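Feb 2, 2023

**Wanted: people who fold laundry at home (or mean to)**

Hi! I'm Amber Verschueren, and I'm putting together a small home-folding study for Unari. We write plain little guides to household jobs, the kind you can stick inside a closet door, and the next one is all about tops: sweaters, fleeces, anything with long sleeves that never seems to stay in a neat stack. I need 40 people to try out our draft at home and tell me where it drives them nuts.

You don't have to be good at folding. I'd love a few people who are terrible at it! What I do want is folks who fold on the bed, like I do, with the throw still on and the cushions pushed up to the pillow end. Our first draft assumed a big clear table, and Trevor Ashworth (he edits the guides) lives in a studio with no table at all, so you can imagine how that meeting went.

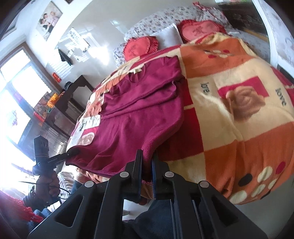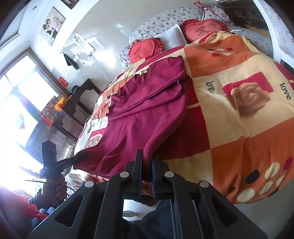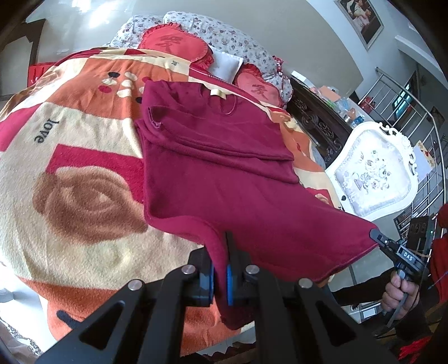 *Photos: Leopold Pfister / Unari. Long-sleeved top on a "love" throw, with the heart cushions at the head of the bed.*

The top is a good one to practice with. Soft stuff wrinkles up in the middle and the sleeves wander, and if you start with the label end up by the pillows you at least know which way is which. In the last photo a flap of the hem is lifted and stretched out to one side, and I have a whole page on hems that I'm dying to have somebody argue with. Do you straighten the hem first or deal with the sleeves first? I'm a sleeves person. Caoimhe Ó Riain, who wrote the draft with me, is very much a hem person, and we've left both versions in.

**What you'd be doing**

- Read the draft guide (it's short, I promise)
- Fold your own long-sleeved tops with it for 2 weeks, on your own bed, whenever you'd normally do laundry
- Jot down anything that's confusing, fussy or just plain wrong
- Have a phone chat with me or Caoimhe at the end, 39 minutes tops (Trevor timed our practice calls and that was the longest)

**Who can join**

Anyone 18 or over who does at least one load of laundry a week. Please have a few knits or fleeces handy. Shared laundry is fine, kids' clothes are fine, and so is a bed that's already covered in other stuff. If you tested our towel guide in December you're welcome back, just say so when you write.

**What you get**

A gift card for Bornier, the home store, plus a printed copy of the finished guide with your name in the back if you'd like it there. Cards go out after the phone chat. We can't pay for detergent or hangers, sorry, I did ask.

**How to sign up**

Send a note to Olanrewaju Ekpo at the Unari front desk, with "Folding" in the subject line. Tell us what you usually fold, where you fold it and the best time to call. Keep it under 500 words, please (the towel people got very into it, and I read every single one). Olanrewaju will send the draft and a consent form, and once the form is back you can start with your next load.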